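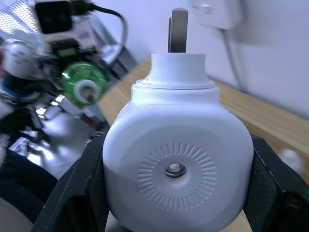

Slide 1 - Winch launching at Witadden

Good morning. On behalf of the Niveler gliding association, welcome to the spring safety briefing.

Slide 2 - Cable inspection

The field now operates 2,000 meters of synthetic cable. Each splice is to be checked before the first launch and again after 200 launches. The log sheet stays in the winch cab.

Slide 3 - Last season

The club recorded 699 launches and 11 cable breaks. Most breaks occurred on the Calia side of the runway, where the surface is stony. Pause for questions.

Slide 4 - Radio calls

Pilots arriving from Gachanja must call before joining the circuit - no exceptions during launching.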